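How to Wash and Dry Ceramic Bowls by Hand

Posted on May 16, 2018

I live in Farnbridge, in a flat without a dishwasher, so all my bowls are washed by hand. In the beginning I chipped many of them. Over time I made my own order of work, and now I lose very few. It takes 20 minutes for the dishes of one dinner.

What you need

A plastic basin or a sink with a mat on the bottom
Washing-up liquid
A soft sponge, and a small brush for the rim
Two cotton towels, one to lay down and one to dry with

Step 1. Remove the food first. Use a spoon made of wood or silicone, because metal can leave grey lines on the white glaze. If the porridge has become hard, fill the bowl with warm water and wait.

Step 2. Wash the inside. Put a small drop of liquid on the sponge and go in circles from the bottom up to the edge. Do not put several bowls in the basin together. They knock against each other under the foam, where you do not see it.

Step 3. Wash the rim. Many people forget it, but this is the place where the lips touch. On bowls with a coloured band, use only the soft side of the sponge. I had a set from the market in Grevport whose band became pale after one winter of hard scrubbing.

Step 4. Rinse and tilt. Hold the bowl firmly by the rim and turn it on its side, so the water can run out. Then look at the inner surface against the light. If there is still fat, you will notice a dull place, and it must be washed again. 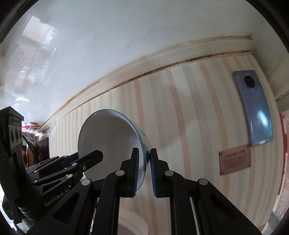

White bowl with a pale blue rim, held on its side.

Step 5. Let it drain. Lay the first towel flat and put the bowl on it upside down. One side should rest on a fold of the towel, so the air can come in. If the bowl stands completely flat, the damp stays inside and gives a bad smell.

Step 6. Dry and put away. Wipe the foot of the bowl with special care, as it is often not glazed and keeps water for longer. When you make a stack, put a paper napkin between the bowls. Mine stand on a low shelf, never more than four together.

If the bowl has tea stains, make a paste from baking soda and a little water, leave it for 19 minutes and rinse. Try it first on the underside if the bowl is old or painted by hand.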